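4.2 Contents of the shared bins

Coding of the bins was done by two of us (Warraich and Hung), separately, then compared on Sunday mornings before the rooms opened. Disagreements went to Kamolrat. Most were small - is a lid without its box an object or a part of one, does a broken crayon count once or twice. We settled on once for anything that came from the same thing and could be recognized as such. The full rules are in Appendix B.

In total 486 objects were logged across the seven playrooms. Households used the rooms on a drop-in basis and were free to add or remove anything, so the bins had no fixed inventory and we did not try to impose one. Staff at the Garanard site did throw out food packaging at closing time. We asked them to stop for the study period and they mostly did.

Three broad origins came up in the coding. Toys in the ordinary sense (bought as toys, for children). Kitchen things, meaning cups, lids, tubs, spoons and so on. And a third group we first called "desk" and later renamed "small tools" after it became clear that half of it had never been near a desk. Brushes, erasers, clips, combs, pegs, measuring tapes. The third group was the hardest to code and agreement between coders was lowest there, see Table 3. An eraser and a small cleaning brush are not easy to tell apart from a log sheet, and sometimes not easy in the hand either.

Kitchen things were more common than we expected from the earlier home survey (Mühlbauer and Dai, this volume). Parents at Briltura told us that cups went in because children took them to the sand table and they never came back to the sink. At Garanard the story was different, the cups were donated in one go by a family moving away, and after that they drifted between bins. We can't separate these two routes in the counts. What we can say is that a cup in a bin was nearly always treated by the children as a scoop or a container for other pieces, and was rarely drunk from, even in pretend play.

Sand and garden toys were the next surprise. They turned up indoors in every room, including the two rooms with no outdoor access at all. Shovels more than rakes, rakes more than molds. Staff had a rule at three sites that sand toys live in the yard, but the rule was not written down anywhere and newer staff had not heard of it.

Sorting by bin was weak. Labels were present on the shelves at five sites, with words or pictures, and we coded each object as matching or not matching its label. Matching was best for blocks and books and worst for anything long and thin. Long things seem to get put where they fit. A stick, a brush, a shovel handle will go diagonally in whichever bin is widest, and at clean-up time nobody is checking the label. Clear items were a separate problem. They were missed by adults at the end-of-day tidy more often than colored ones, and in the interviews two parents brought up see-through tubs and cups without being asked. "You only find them with your foot" (parent, Garanard).

The condition of the bins themselves was noted too but not scored. Plastic bins cracked at the corners. Metal ones held up but lost their finish on the inside, and several had marks that staff had tried to scrub off and then gave up on. Parents disliked this more than the children did. One grandmother at the Liang site lined hers with a pillowcase every visit and took it home again after.

Size of bin mattered for what happened at tidy-up. Deep bins filled in layers and the bottom layer stayed put for weeks - one doll shoe was logged in the same corner on seven visits. Shallow wide bins were emptied more, tipped out more, and had fewer objects in them at any one time. They were also the ones where the three origins mixed the most, as there was no bottom to sink to. We come back to this in 4.4, where the tidy-up times are broken down by bin depth and by the number of adults in the room.
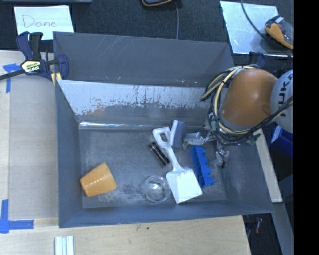

Figure 3. Mixed contents were the usual case for the wide metal bins, and a low count did not mean a sorted bin. Each object was coded on its own, with position ignored, so things lying together got no extra weight. An orange plastic cup on its side and a white toy shovel fall under diffrent origins (kitchen, toy) despite sharing one floor, and the clear round container near them is the type adults tended to miss. The wear on the floor and the flaking on the inner slope went in the condition notes only. Origin codes as in Table 3.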